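Workshop tips: recording pick-and-place examples without fooling yourself

Last updated 27th July

Every few months somebody sells the idea that you can teach a pair of arms to tidy a kitchen by showing them how a few times. I've sat through the Oravec pitch and the Hovdale one, and both made it sound like house-training a puppy. My experience is that most of the effort goes into dull bench habits, and that a good share of what gets recorded is rubbish. These tips won't fix the second part. They may save you a bit of storage.

Cover the table and tape it off

Use brown paper or plain board, whatever you've got, and mark it into big rectangles with dark blue painter's tape. The grid is for the people. You want to be able to say "plate goes in the second box from the left" and have the next person on shift put it there. Whether the model pays attention to the tape is a separate worry, and I think it often does. If every plate you record sits tidily inside a rectangle, don't be shocked when the policy goes to pieces on a bare bench.

Move the tape between batches. It's a nuisance and people will grumble. Tear off ragged bits while you're at it, or leave some on purpose and write down that you did.

Pick plates and produce that are hard to confuse

Start with plates in different colours. We keep a pale green one and a pink one, and the instruction text names the colour. Fruit and veg is cheap and comes in awkward shapes, and you can buy more at the greengrocer's if something gets squashed. An eggplant is a decent test because it's long and the fingers have to come down the right way round. 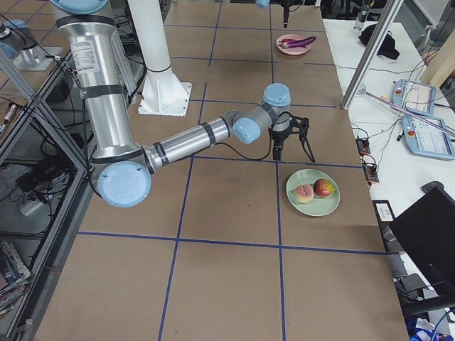 Plastic fruit is tempting. It keeps forever and it's all the same weight, and that second point is exactly my complaint about it. Use it for checking your setup, then switch to the real stuff before you record anything you plan to keep. Cut fruit goes off quickly under lights, so swap it at lunch and wipe the plate. Juice on a finger pad changes the grip, and you'll never work out afterwards which recordings had it.

Write down which version of the software you were on

We ran Stimov for a good while and then moved to Esus. The two don't stamp the joint readings the same way, and nearly 3000 of our recordings had to be checked again. The brochure said the formats were compatible. Perhaps they are, for a generous meaning of the word.

Keep a paper notebook beside the pendants. One line per batch: who drove, what was on the table, which plates, anything odd. It sounds old-fashioned, but our notebook has rescued more data than any of the dashboards we pay for.

Look at the wrist view before you start

Overhead footage always flatters you. Everything is in view and it all looks under control. The wrist camera gives you half a plate and a strip of tape, and that's what the arm will be working from when it closes in. Spend ten minutes on it at the start of each session. Check the focus, check that the fingertips sit where they did yesterday, and give the lens a wipe with a microfibre cloth.
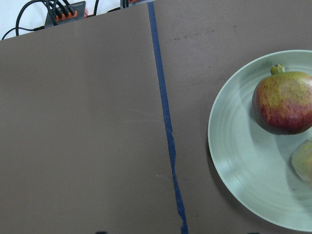 Background clutter is the other thing to sort out early. Push cables and power boards back from the edge of the work surface and secure them. Otherwise they shift a little every day, and you've handed the model a calendar. I'm only half joking: one of our early policies did noticeably better with the leads lying the way they had been in the first week of July.

Throw recordings away

Vendors like a big number on the slide. I'd take 10 clean runs over a folder full of dithering. If the driver paused to think, bin it. If the fruit rolled and somebody reached in, bin it twice. Recoveries are worth keeping only when the arm does the recovering, and they want their own label.

Test with something you've never recorded

Hold back a plate and two or three kinds of fruit, and keep them in a separate tub with a lid. Last time we did this properly, 2 tries out of 13 ended with the fruit on the right plate. The demo the same morning, on familiar items, had gone beautifully and everyone had clapped.

Put the tub back in the fridge afterwards, and don't let anyone eat the pears.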